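AUD 251 Sound Recording Fundamentals
Handout 6: Stands, spacing and the 3:1 rule
Instructor: Lachlan Kinnear
Revised 04/08/2019

1. Phase and distance

When two microphones pick up the same source, the sound reaches them at different times. Summed to one channel, the signals reinforce at some frequencies and cancel at others. The result is called comb filtering. The first null falls where the path difference equals half a wavelength. For a path difference of 40 cm, with the speed of sound taken as 343 m/s, that is near 429 Hz, well inside the vocal range.

The 3:1 rule is a starting point for separate sources: the distance between microphones should be at least three times the distance from each microphone to its own source. With a talker at 15 cm, place the next microphone 45 cm away or more. The rule lowers bleed — it does not remove it.

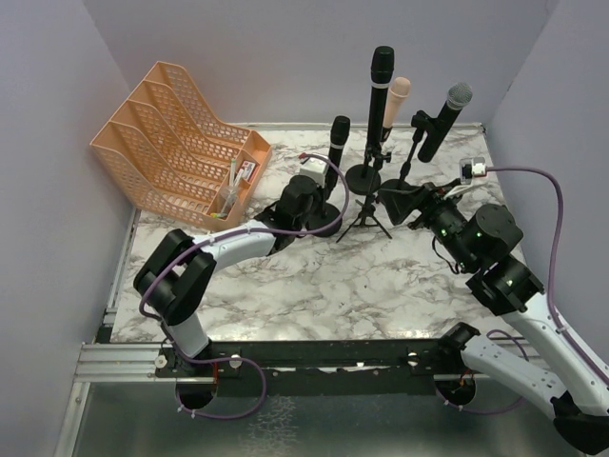 Fig. 6.1. Four microphones on stands, tabletop.

2. Reflections from the table

A hard tabletop returns a delayed copy of the direct sound. Raising the microphone usually lengthens the reflected path and moves the first null down. A boundary microphone laid flat on the surface keeps the delay very small. A folded towel under the capsule helps at high frequencies only.

3. Before the lab

Read the Zenholm chapter on polar patterns, sections 2 and 4. Bring closed-back headphones. Lab groups have 60 minutes in the Vilport room, including teardown.

Problem 6.3: Find the first two null frequencies for a path difference of 15 cm. Show units.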